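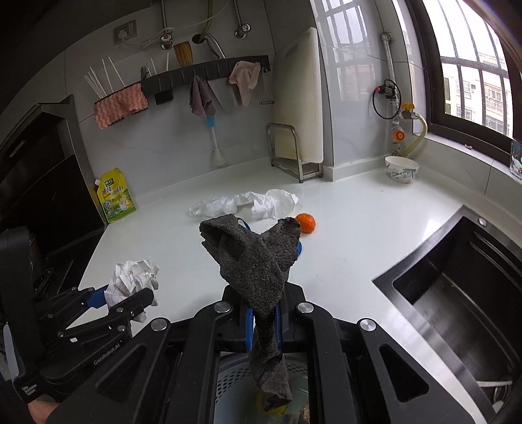
Why do the single version and the album version of the same track sound so different in volume? I bought "Ivholm" by Dridness as a one-off single, then the full album in June, and it's on both. I had the two of them going back to back while I did the sink, with bits in the strainer basket and a dark grey scouring cloth that has seen things, and the album one is plainly quieter. Same length to the second, same words, same silly cowbell. I've turned off the volume levelling in my player. Have I paid twice for a worse copy, or are my ears going? Both are proper downloads from the label's shop, if it matters.
Posted by sinkside_listener, April 10, 2023

dubplate_dad
Your ears are fine. Singles often get mastered on their own, and loud, so they hold up next to whatever comes before them on a playlist. When the album is put together the whole lot gets mastered again so that track four doesn't jump out of the speakers and frighten the dog. Often that means pulling the old singles down a bit.

Quieter doesn't mean worse. Turn the album copy up until the two match and listen to the drums. My money is on the album one having more thump and the single sounding a bit squashed. If you can't match them by ear, any free audio editor will show you both waves. The single will probably look like a brick.

Check the credits as well. On my copy the single says Nowakowski Mastering and the album says Dirureo, so there's your two pairs of hands.

hissandhum
vinyl is better anyway

moth_tapes
Agree with the first answer, but look in the file's tags too. Some players read a gain tag even when you think you've switched levelling off, and there may be two settings, one for tracks and one for albums. Mine had the second one buried under "Advanced", naturally. I have more than 189 singles that I also own on albums, so I've had plenty of time to be cross about it. Keep both copies. You'll only want the loud one the day after you delete it.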